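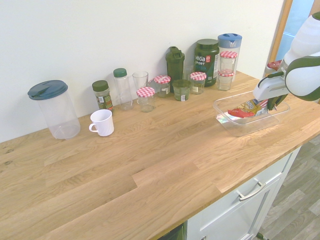
Oct 2, 2019

Humidity in the back room was 87 percent at breakfast and had barely moved by noon. I logged it in the gray notebook with the other readings. The dehumidifier tank was full again, so it had shut itself off at some point in the night, and the log is useless for those hours. I need to run the drain hose to the floor drain and stop depending on the tank.

Spent the morning on the Torlow clock. The complaint from Rafia Kiani was that it loses time, nine minutes a day by her kitchen radio. I had it on the test stand overnight and got close to the same figure. The suspension spring has a slight kink just below the top block. It may have been that way for years. I straightened what I could, which is bad practice, and ordered a replacement from Skivell. They list three thicknesses and the old one falls between two of them. I ordered the thinner. If the rate comes out wrong I can correct with the rating nut, which has plenty of thread left.

The escapement is in better shape than I expected. Light wear on the entry pallet, almost none on the exit. Pivot holes on the third wheel are oval and will need bushing. I measured them twice and got different numbers, so I will measure again tomorrow with the better gauge, if Ehsan Paracha brings it back. He has had it since the summer.

Cleaned the plates by hand. The old oil had gone to varnish in the sinks and had to be pegged out with sharpened wood. Used up most of the pegwood. Add to list.

Lunch late. Tea, bread, the end of the lentils. I poured the tea and left it while I answered the phone, then drank it anyway.

The call was Amos Okafor about the tower clock job. The parish now wants the strike train silenced at night but not disconnected. This can be done with a lever that lifts the hammer clear, worked by a cam off the motion work. It adds one shaft and two bearings. I told him I would draw it but would not quote until I had been up the stairs and measured the clearance behind the dial. He wants a price before December. I said that was likely.

In the afternoon I drew the lever. First version fouls the fly at the top of its travel. Second version clears it by 14 millimeters on paper, with a longer arm, but then the weight of the arm has to be balanced or the cam will load the going train. A small counterweight should do it. I have not worked out where it goes.

Maham's letter arrived, four pages, mostly about the roof. She and Shazia have settled on slate. I owe her a reply from last time as well.

Bill from the electric company: 191 dollars. Higher than last month, and the dehumidifier is the obvious cause. Paid it.

Evening reading on the back room, 81 percent. Emptied the tank and restarted the unit. Wound the shop regulator and set it four seconds forward.

To do: pegwood, hose fitting, third wheel measurements, call Skivell about the click spring I left off the order.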